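Kollside Building, Second Floor: Workplace Safety Checklist
October 25, 2018
Inspected by Priya Sorensen
Tenant: Drodard

Items are marked OK, Fix, or Watch. Comments follow where there is something to say. Anything marked Fix in January and still open is noted as a repeat.

Exits and walkways

Main stair door closes and latches: OK
Rear stair door closes and latches: Fix (repeat)
Exit signs lit: OK
Walkways at least 36 inches wide: Fix
Floor mats flat: Watch

The rear stair door stops short of the latch unless it is pulled. The closer was adjusted after the January inspection and has drifted again. Replace it this time. The narrow spot is between the copier and the supply shelves, where boxes of Ambrose envelopes are stacked on the floor. Move them to the storage room. The mat at the kitchen entrance has one corner starting to curl.

Fire protection

Extinguishers in place and charged: OK
Extinguisher tags current: Fix
Sprinkler heads clear: OK
Alarm pull stations reachable: OK

The tag on unit 151, by the mail slots, has last year's date on it. The gauge reads in the green — the tag still has to be brought up to date. Call Sotside and have them check the whole floor on the same visit.

Electrical

Panel covers closed: OK
Panel labels readable: Watch
Extension cords in permanent use: Fix
Power strips plugged straight into the wall: Fix

Seven desks have a power strip plugged into another power strip. Most of these run a monitor, a lamp and a phone charger, so the load is light, but the setup is against the lease and has to go. Two extension cords run under the carpet near the windows. Take them out and ask the building for added outlets. The pencil labels inside the panel door are fading.

Desks and work surfaces

Tops wiped down and in good repair: OK
Sharp tools put away: OK
Items stored overhead secured: Watch
Chairs stable: Fix

Desk tops vary a good deal on this floor, from plain gray to white with pastel hearts and butterflies. Any finish is fine as long as it cleans easily and has no raised or broken edges.

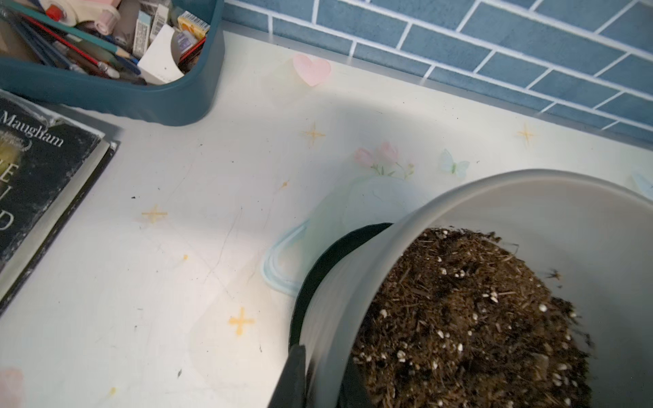 How often should desk chairs be checked?
Twice a year, at the same time as the floor inspection, and any time someone reports a wobble or a seat that sinks.

Two chairs in the billing area have loose backs. Both were tagged and moved to the hallway during the inspection. The binders on top of the tall cabinet need a lip or a strap in front of them, or a lower shelf.

First aid and kitchen

First aid kit stocked: Fix
Eyewash bottle in date: OK
Refrigerator clean: Watch
Microwave door seals: OK

The kit is short on large bandages and has no gloves. Reorder both. The list taped inside the lid is for an older kit and doesn't match the contents, so print a new one.

Follow-up

The rear stair door and the stacked power strips come first. Send the work order numbers to Priya Sorensen when the jobs are booked. The remaining Fix items will be looked at again in January.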